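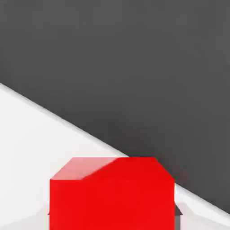 Collecting cube demos for Atska, part two

August 10, 2025

The Atska dataset now has 2,719 episodes in it. I said in part one that I would stop at 300, so that plan is gone. I'm writing up what changed while I still remember it, mostly for my own use, and for anyone else doing this at home in simulation.

The setup is the same as before. One white arm, a pale table, a red cube, a green cube, and a white square pad. Each episode comes with a short instruction naming a cube and what to do with it. I record two views, one close up where you see the cube and the gripper fingers, and one facing the arm from across the table. Everything gets saved through Lonero, my logging script, which writes out the joint positions and both views together.

Why the count went up

I trained on the first 100 episodes in April to check that the pipeline ran from end to end. It ran. The policy was bad, which I expected, but it was bad in a useful way. It went for the red cube every time, even when the instruction said green. When I looked back through the episodes, most of them were red. I had been picking the instruction by hand at the start of each one, and I guess I like red.

So now the script picks. It also picks where the cubes start and how they are turned. Before that I was leaving them more or less square to the table, and the policy had hardly any examples of a cube with a corner pointing at it. A turned cube is harder to line up on. My early attempts at those were slow, with a lot of small corrections, and I have kept them in. The corrections are the part I want it to learn.

What I throw out

Episodes where I let go of the controller or forgot the instruction. Episodes where the cube started out of reach, now that the script sometimes does that. I do keep the ones where I missed the first try and then got it. In part one I was deleting those, and I wish I had them back.

I also throw out anything where the two views have drifted apart in time. Lonero had a bug where the close view was saved a few steps behind the other one. It was hard to spot because the colors are so plain and the table has no pattern on it, so one step looks a lot like the next. I found it by stepping through the files side by side for an evening. The fix was one line. Redoing the bad episodes took much longer. 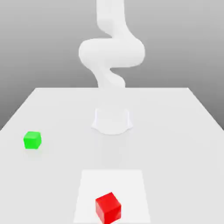 Lutthorpe wrote in after part one to ask whether a table this bare would teach the policy anything it could use elsewhere, and suggested changing the colors and the lighting before adding any more episodes. I think that is fair. I want the plain version working first, so that when I do change the lighting and it breaks, I know what broke it. The next batch will have random table shades, and I'll keep it in a separate folder.

The other thing on the list is the instructions. They all use the same wording right now, with only the color swapped. I'm going to rewrite a share of them by hand so "the red one" and "the red block" both show up.

Training on the full set is running tonight. I'll post the results in part three, with the settings file.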